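Hidard Hand Gripper: Dropped Objects and Worn Pads
Frequently asked questions, updated 01/06/2024

Why does my gripper keep dropping soap?
Oh, we hear this one a lot, and we're sorry for the trouble! A smooth bar asks a great deal of the finger pads, and once they get scuffed or dusty the hold can give out in the middle of a lift. Please stop the session, set the tool down, and have a good look at both fingers before you try again.

What sort of wear should I look for?
White scuffs, rough corners and a dusty film on the gripping faces are the usual signs.

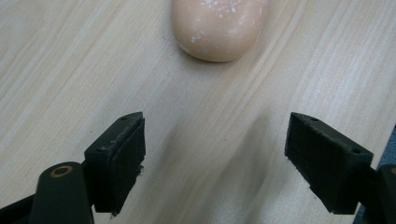
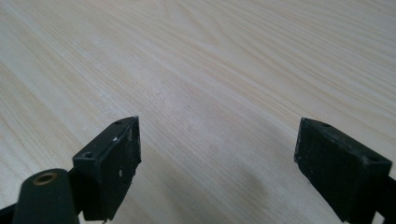
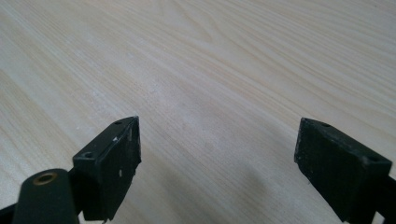
Hidard fingers open over the table; the bar of soap is in the first view only.

Can I just wipe the pads and carry on?
If it's only dust, yes, with a dry cloth. Chipped pads should be swapped, and we'd ask you to change both fingers together. We suggest a check every 200 grips and a new pair at 900.

A dropped bar left residue on my table. Is that a problem?
It can be slippery, so do wipe the table (and the floor, if the bar went that far) before the next run.

Do the Dresteck pads fit?
They will from July. Until then, please stay with part 66.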